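Search tips ... Go

Teaching the arm to clear a table: tips from our workshop

I teach our arm by remote control and sometimes by hand, and I made many mistakes before the lessons became useful. These notes are for people who do the same at home or in a small shop.

Begin with one kind of object. Flat things are harder than they look, so do soft toys or blocks on the first evening and cards later.

Move slowly, but do not stop in the middle. When I hesitate over an object, the arm learns to hesitate too. If you must think, think before you press record.

Leading by hand is good for big movements. For picking up I prefer the remote control, as my own hand pushes the wrist a little to the side and I do not notice it.

Come down straight. Put the fingers over the object first, then lower them. A slanted approach pushes a card away.

Change the layout after every try. My first 78 recordings had the cards in nearly the same places, and the arm could do nothing else. Henrik Tiedemann from the Gullach repair shop told me to throw them away, and he was right.

Keep your mistakes if you corrected them well. A missed grip followed by a calm second try is a good lesson. A missed grip followed by bad words and a fast jerk you should delete.

Look after the cables. Before each session, turn the wrist fully both ways and watch that no loop catches on the table edge.

Rest after 3 sets. Tired hands make bad teachers.

When the simple lessons go well, mix the objects. Cards, a TV remote and a toy car on one coffee table ask for different grips, and you should show each one many times. 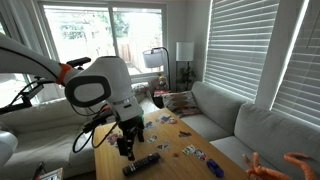 Bastian Ruppert thinks I am too strict about mixing. He starts with everything on the table from the first day, and says that 400 short tries of this kind taught his arm more than 2,000 tidy ones. I have not tested it, but I will try it in December.

Comments (3)

Alitz: Do you lower the speed for the whole recording or only near the table?

Ghiță: Only near the table for me. The rest can be normal.

Steser: A thin rubber mat helped with my cards. The fingers get under the edge easier.

Related tips
Marking a safe area on the floor
Cleaning gripper fingers
How to name your recordings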